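To: perception-and-planning list
Subject: Re: Thin film segmentation and the release condition in the bag task

Dear colleagues,

Thank you for the comments received on the June release of the planner. The principal objection is quoted in full, as several subscribers have asked to see it alongside our reply.

> The release notes for Ostodero state that the grasp planner now
> accepts masks for transparent film. We ran it on our own
> recordings and found that the mask often takes in whatever is
> behind the bag. On a white background the outline is good. On
> carpet it is poor, and on a heap of other bags it is of no use.
> Could the maintainers say whether the planner is meant to rely on
> the mask alone, and what happens to the gripper when the mask
> changes between one frame and the next?
>
> We would also ask that the default timeout be documented. It is
> set to 12 seconds in one file and 4 seconds in another.

We take these points in turn.

The planner is not meant to rely on the mask alone. The mask proposes a region, and a second module, Irau, scores candidate grasp points inside it using depth and the local direction of folds. Where the two disagree, the candidate is dropped. We accept that the release notes did not make this clear, and the text has been corrected.

The observation about backgrounds agrees with our own results. Our test area has a white panel standing on tan carpet, with a heap of crumpled bags to one side and small scraps of plastic on the floor.

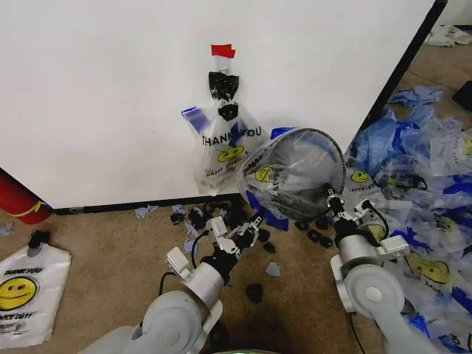
Of the 1267 frames we have labelled by hand, those in which the target bag lies against other bags account for most of the segmentation errors. Printed marks make matters worse. The same smiley face is found on many of the bags, and the earlier network had learned to treat it as a sign of a separate object. A mask would therefore jump from one bag to its neighbour when both faces were in view. The current network is trained with the print partly hidden, and the fault is much reduced, although it has not been removed.

On the question of a mask that changes between frames, the controller holds the last accepted grasp point until 4 consecutive frames support a new one. The fingers do not reopen during that period. Subscribers who require quicker behaviour may lower the value in the configuration file, but should expect more false releases on thin film.

The two timeouts serve different purposes. The shorter applies to a single arm waiting for a new mask. The longer applies to both arms when a shared plan is being computed. They carried the same name in the code, and this was our error. They will be renamed in the next version, and the old name will be kept for one further release with a warning.

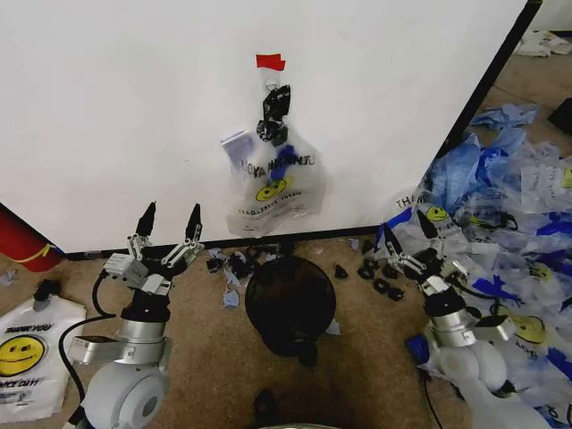 Gulon Institute, Department of Manipulation Software

A patch covering these changes is now open for review. It includes 28 new regression cases, most of them concerned with black film, for which depth readings are often missing altogether. Subscribers who hold recordings of black plastic on a light floor are invited to offer them for the test set. Recordings should be supplied in the Rweyemamu log format, with the camera calibration included.

Comments on the patch should be sent to this list and not to the maintainers individually, so that the replies remain in the archive.

Yours faithfully,
The Ostodero maintainers

Recent messages on this list
Ostodero: configuration file changes, please read
Irau fold scoring on knotted handles
Missing depth on dark film, request for data
Re: Two-arm plans and shared timeouts
Rweyemamu log reader fails on truncated files
Re: Calibration drift in head cameras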